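Two hand-held grippers, one pencil cup, and a long afternoon at Ikolholm
By Gifty Ayaaba
December
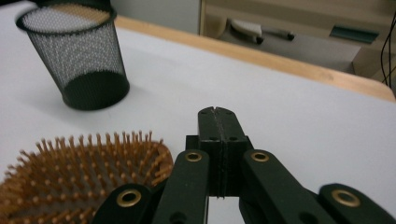
I've been bugging Etornam Akolgo for months to let me sit in on one of the gripper comparisons at the Ikolholm workshop, and this week she finally gave in (I brought pastries, which may have helped). The group is choosing between 2 hand-held grippers, nicknamed Pollent and Kullollow, before they order parts for a full set of 8.

Both are the kind you hold yourself. You squeeze, you grab the thing, you put it down somewhere else, and the camera on the tool records all of it. I got to try each one, and wow, my wrist has opinions! Kullollow closes with a lighter squeeze, but I kept bumping things with it. Pollent is stiffer and I had to work harder, though I could place stuff pretty much where I wanted.

The objects are everyday ones. A mesh pencil cup sounds easy until you come at it from the side and it slides away from you. The hairbrush was my favorite, mostly for how many ways there are to pick it up badly. Mohammed-Awal Eshun, who has been running the sessions, told me to go for the handle and quit chasing the bristles. Fair enough.

By the time I got there the group had logged 358 grabs, and 13 of those had been thrown out for bad camera tracking. Aiguo Jiang is going through the rest now. He wouldn't give me a winner, but he did say the drops on Kullollow bunch up toward the end of a session, and he wants to know if that's the linkage loosening or just tired hands. They're going to swap operators halfway through the next round to find out.

There's also the camera question. Concetta Bianchini would like a wider lens so both fingertips stay in view when the tool tips forward, and Etornam thinks that'll make small items harder to pick out. They were still going back and forth on it when I left at 5:30.

The next round adds a sponge and a set of keys. I've already asked to come back for the keys.

Last updated: December, 6:40 p.m.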